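Wandby Room Kit - Set-up Guide
Section 4: Recording a task by remote control

Applies to two-arm units on software 2.9 or later. Section rewritten by Caoimhe Lenihan, 22 pages down to what you need. Operator terms are in section 1. If you've not done the pairing in section 3 go back and do it, none of this works otherwise.

4.1 Before you start

1. Battery at 80 per cent or more. Under that the arms slow down late in a session and the recordings don't match.
2. Stop button in the spotter's hand. Not on the desk, not in a pocket.
3. Walk the floor. Pick up bags, clothes, loose bottles, anything a foot or a wrist cable could catch.
4. Look for shiny patches too. Could be liquid, could be a bit of clear sheet. Go and touch it. Don't judge it from the headset.
5. Wall leads pushed back against the skirting before the robot moves.
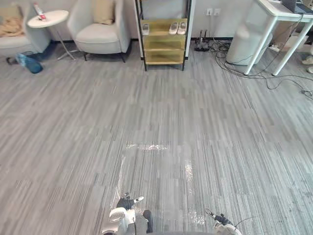
Fig. 4-1. Floor check from the head camera. Glossy patches between the grippers, cables by the desk on the right.

CAUTION: Never drive over a shiny patch you haven't checked by hand. Stop, clear it, restart from step 3.

CAUTION: Spotter stands to the side and keeps feet out of arm reach at all times.

4.2 Taking control

1. Operator seated, headset on, both hand controllers lying flat on your knees.
2. Power on the left controller first, then the right. Wrong order swaps the arms. If it happens, turn both off and wait 17 seconds.
3. Hold both triggers till you hear two beeps. Arms are now live.
4. Move each hand a few centimetres. Check left is left.
5. Open both grippers fully. Close. Open again.

Note: one long beep means the link dropped. Let go of everything. Arms hold where they are.

4.3 Setting the start position

The practice task is cushion tidying: pick up a cushion from the sofa, put it back upright against the backrest. Soft, cheap, hard to break. Do this one before anything with glass or crockery.

1. Bring the robot up facing the sofa seat. Slow speed only.
2. Grippers low and open, nothing in them.
3. Tilt the head down untill you get the seat, the backrest and both cushions in view together.
4. Check the wrist cable has slack and isn't under a foot.
5. Leave side tables and whatever's on them alone. Once recording starts don't shift furniture.
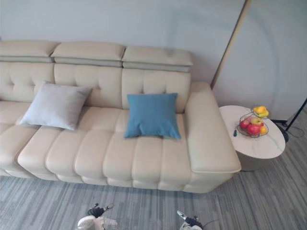
Fig. 4-2. Start position. Both grippers open, silvery-grey and teal-blue cushions in view.

Note: Seat is ribbed. Fingertips snag in the channels if you drag them along it. Lift, then move across.

4.4 Recording

1. Say the task name out loud, once. Keep it the same every time ("blue cushion", not "the cushion" one go and "pillow" the next).
2. Press REC. Wait for the green light.
3. Reach in with both hands, one either side of the cushion. 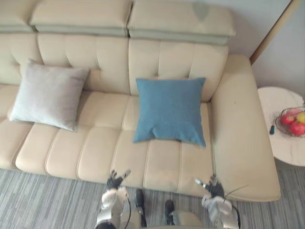

4. Close gently. Two clicks on the trigger is plenty for fabric, three will crease it.
5. Lift clear of the seat, pause, set it back against the backrest, let go.
6. Hands back to the start position. Press REC again to stop.
7. Repeat. Nine good takes is the minimum for one cushion. Put it somewhere a bit diffrent each time.

Fumbled it? Keep going if you can recover, those takes are useful. If the cushion ends up on the floor, stop and bin the take.

CAUTION: Don't lean the arms on the sofa to rest. Error 2776 is wrist overload and the unit will need a full restart.

4.5 Saving

1. Check the take list. Delete anything with no task name.
2. Label by object and side, e.g. BLUE-R.
3. Upload over cable if you can. Wireless works, takes ages.
4. Park the arms before powering off. Controllers off last.

Problems with uploads: Živko Hoxha at Wandby support, quote the serial number from the back plate. Playback and first unassisted run are in section 5.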